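The drawers stay where they are, for now

Etelka Takács has spent most of her working life among boxes of shells and small bones, and she would like to see fewer of them moved. The former curator of the Oberholzer collection objects to the plan to send its fossil material from the town museum in Pundgate to the central depot at Farkton. A decision is expected in June.

The collection is small. It consists of 277 catalogued lots, most of them freshwater mussels and snails, with a few trays of rodent teeth and fish vertebrae. All of it came out of one clay pit outside Pundgate over 33 years, and most of it was picked up by the same man, a brickworks foreman named Oberholzer, who wrote his labels in pencil on the backs of delivery slips.

"People hear 'fossil collection' and think of a skeleton in the hall," Takács says. "We never had a skeleton. We had mussels. You need to look at a lot of mussels before they tell you anything, and you need to know which layer each one came from."

The layers are her main argument. The clay pit was filled in long ago and a parking lot now covers the eastern half of it. The only record of how the beds followed each other is in Oberholzer's labels and in his habit of keeping the drawers in the order in which he dug. Where a label is missing, the place in the drawer is the label.

"If you take out a tray and put it back two rows down, you have lost a fact," she says. "It doesn't look like damage. The specimen is fine. But the next person who studies it will put it in the wrong bed."

She has seen it happen. In her sixth year at the museum a loan of 52 specimens went out for a comparison with material from another valley. All of them came back, packed well and in good condition, but they had been sorted by species on the way. She needed most of a winter to work out where they belonged, using the old loan list and the dust marks in the trays. Six were never placed. They are kept in a separate box with a note in her handwriting.

The plan for Farkton does not mention sorting. It speaks of climate control, a shared catalog and better access for researchers. Takács has no quarrel with the first. The attic in Pundgate gets too warm in summer, and she wrote to the town about it more than once while she was employed there. Some of the shells have a white bloom on them from acid vapors in the old oak drawers, and that has to be dealt with whatever is decided.

"I am not going to say the attic is good," she says. "It's a bad attic. You can fix an attic."

She is less patient about access. In her time the collection received a handful of visiting researchers a year, and she says each of them was given a key, a lamp and a table by the window. At the depot, requests go through a form and material is brought to a reading room one tray at a time. For a person who wants to compare neighboring drawers, that is a real obstacle.

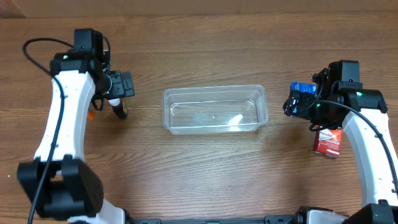

Fekete, at the Farkton depot, replied by email that the one-tray rule applies to loose material only and that entire cabinets can be opened on request, provided a member of staff is present. The order of the drawers would be photographed before the move and kept the same afterward, the message said, and the pencil labels would be scanned on both sides.

Takács had not heard about the scanning. She thinks it is a good idea and one that should have been carried out in Pundgate years ago. The delivery slips are of interest in their own right, she says, since the printed side gives a date and the name of a customer, and the date is often the only clue to when a specimen was dug. She once matched a run of slips to the brickworks ledger and was able to narrow down the digging of the lower beds to a few seasons.

The question of who owns the collection has come up as well. Oberholzer left it to "the school at Pundgate," which closed. The cabinets were carried across the street to the museum and no paper was ever signed. The town regards itself as the owner. Takács believes that this is probably correct in law, but she does not find it very interesting.

"A mussel that lived in that river before there was anybody to name the river does not belong to the town council," she says. "It doesn't belong to Farkton either, or to me. What we have is the job of looking after it. So the question should be who can do the job, and I would like someone to ask it that way."

Asked who can, she takes some time to answer. The museum has not replaced her since she retired. The person at the front desk has a key to the attic but no training in natural history, and the cabinets have been opened only a few times since. Farkton has two people who work with mollusks, and Takács has a high opinion of both.

"If you put it like that, they can," she says. "Today, they can and Pundgate can't. That is Pundgate's own doing. The post was half time. It was not a great deal of money."

Her proposal, which she has sent to the town in a letter of four pages, is to leave the lower beds in Pundgate and let the rest go. The lower beds fill two cabinets. They hold nearly all of the rodent teeth, and they are the part of the collection that cannot be compared with anything else nearby. They are also the part that local school classes used to come and see. She would train someone herself, without pay, for one year.

The two cabinets would have to come down from the attic to the ground floor, where the temperature is steadier. She has measured the stairs. With the drawers taken out and numbered, the cabinets will go around the landing with a little room to spare.

The town has confirmed that it received the letter. Until June the drawers are not to be moved, and the museum has agreed to run a dehumidifier in the attic. Takács still goes up there now and then to read the gauge. She writes the figure in a school notebook that hangs on a string by the door, under the figures she wrote there when it was her job.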